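Grief and Restraint in the Songs of Fagerlund

17 August 2024

The third album by Fagerlund has been received largely as a record of mourning. This description is accurate, although it leaves out a good deal of what the songs say about duty, work and the obligations of daughters. The present essay considers two of them, "Unton" and "Brukik," which I have returned to regularly after the album's release in May.

"Unton" runs for 488 seconds and contains very little singing. The narrator, aged 35, returns to the house in which she was raised and finds that the household expects her to resume her former duties. Her anger is never stated. It is carried by the organ, which holds a single chord beneath the second verse and declines to resolve it.

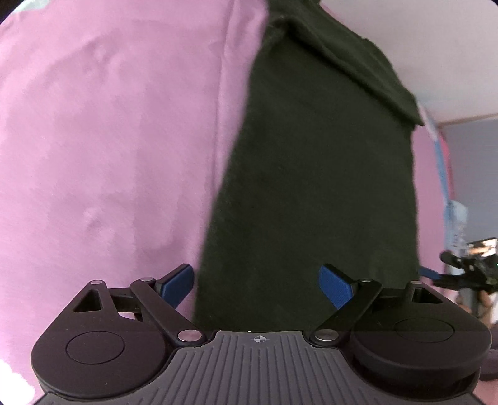
The question of silence

Several reviewers have objected that the narrator of "Brukik" forgives too readily. I do not share this view. The word "forgive" does not appear in the lyric, and the final refrain is addressed to an empty room. Listeners raised to keep the peace at table will recognize the difference between pardon and fatigue.

I first heard the song at the Gikum hall, in an audience of roughly 30. The arrangement was slower than the recorded version, and the last line was omitted. I have since come to prefer it in that form.

A subsequent entry will address the earlier recordings.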